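Acoustic booths for open offices: do they do anything?

Forum: Workspaces and Small Offices
Thread started 26th August
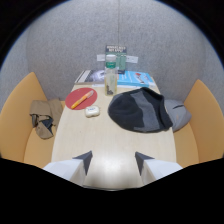 Original post

pinfeather_9
We're on the second floor of an old building, one big room, hard ceiling, hard floor. Management wants to buy two meeting booths, the kind with a bench on each side, a table in the middle and felt on the walls. The quote is from Halico and it's a lot of money. The sales sheet says "speech privacy" four times and never says what that means. No drawings of the door seal, no word on what's behind the felt. I asked for a test report and got a brochure with a plant on the cover.

Before I sign off on this I'd like to hear from people who have lived with one for longer than a demo. Does it keep sound in? Does it keep sound out? Or did you just buy a very expensive restaurant seat?

Replies

drywallmoth
Restaurant seat. We have had ours two years. Felt takes the echo out of the space you're sitting in, so your own voice sounds nice and dull and you assume everyone outside hears the same thing. They don't. I sat at my desk and listened to a whole salary talk.

Stopping sound takes weight and a tight seal. Felt has no weight to speak of. If there's a gap under the door you can slide a pencil through, you can forget the rest.

kettle_lid
Mostly agree with drywallmoth but I think it's too harsh. There are two different jobs and people mix them up. One is making the inside pleasant to talk in. Felt is good at that. The other is blocking. Our Zadum booth does the first very well and the second about as well as a closed bathroom door. For video calls that's fine by me. The person on the other end hears me clearly and I don't hear the room bouncing back.

drywallmoth
"Fine by me" is the person inside the booth talking. Ask the ones sitting next to it.

kettle_lid
I sit next to it four days a week. I hear mumbling. I can live with mumbling.

oldgrommet
What's the ventilation like on the Halico? That's the one I'd push on. Every one of these has a fan, and the fan needs a hole to pull air through, and the hole lets the sound out. Cheap ones have a straight duct. Better ones have a duct that bends a few times with lining in it. Ask them to show you. If they say it's "integrated," ask again.

Ours is a Kivine four seater and after half an hour with four adults in it you want to lie down. The fan is on a motion sensor that stops if people sit still. Guess what people do in meetings.

pinfeather_9
Thanks, that's useful. The sheet gives fan airflow as a range with no conditions listed, so I'm treating it as decoration. I'll ask about the duct.

Any opinions on the open-front type? They offered those as the cheaper option.

sixpencenail
Open front is a sofa with ears. Buy a sofa.

I'd also question whether you need a booth at all. We spent less treating the ceiling, and the whole room got calmer, including for the people who never book a booth. With a hard ceiling AND a hard floor I would start there every time. Get a rug down, get panels up, wait until December and see who is still complaining.

tannin_j
I'll be the one who likes theirs. We bought a Hirose secondhand, 716 kg on the delivery note, and the landlord made us get a letter about the floor before it went in. That thing works. Thick glass, a proper latch, a rubber seal all the way around. You can see someone laughing in there and hear almost nothing.

So it can be done. You just have to look at the weight. If a booth that size is light enough for a couple of guys to wheel around, ask yourself what is supposed to be stopping the noise.

drywallmoth
Finally a number I respect. How was it to assemble?

tannin_j
Miserable. 114 bolts, and the manual assumed you had done it before. One panel was swapped and we only found out at the door. Took it half apart again.

kettle_lid
I don't think weight alone settles it. A heavy booth with a bad door is a heavy booth with a bad door. But sure, ask for it.

oldgrommet
Cleaning, by the way. Coffee on the light-colored fabric is forever. Find out if the seat covers come off. On ours they're stapled, and the price for a replacement seat made our office manager laugh out loud. The felt also holds on to lunch. If you get one, ban food on day one and mean it.

sixpencenail
Ban food and it turns into the phone closet for whoever has the loudest voice, all day, no booking. Ask me how I know.

pinfeather_9
OK. My list for the Halico rep so far: total weight, door seal, duct drawing, fan behavior when people sit still, removable covers, and a test report done on the full booth with the door closed. I'd also like to put a radio inside and stand outside with the door shut before any money moves.

drywallmoth
Use a talk station for the radio test. Music hides too much. And pick where you stand yourself, because the rep will walk you around to the quiet side.

tannin_j
Check the underside of the door too. Ours has a strip that drops down when it latches. If theirs just has a brush, I'd pass.

kettle_lid
Post the report if they ever send one. I'd like to see what Halico thinks "privacy" is.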